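4.2 Public demonstration

The second field trial took place during the open day at the Grirnari site in June. Visitors could watch an operator work with two hand-held grippers, each carrying a marker cube, while a second station ran the Cheema planner on recorded episodes. Each session was limited to nine minutes. The plate task was chosen from the Zindar set because it needs both hands at once.

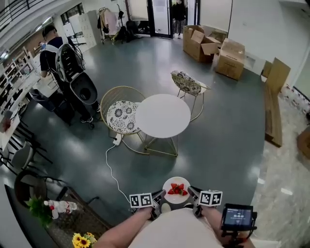 Figure 5. Plate task: four strawberries on a small white plate, one gripper on either side.

4.3 Recording conditions

Lighting and furniture were left as on a normal working day. The markers were tracked at 100 Hz and the poses stored with the Drasetti logger. Episodes with fewer than 2000 valid pose samples were removed before training. Visitors were free to walk through the room, and episodes with people in the background were kept in the set.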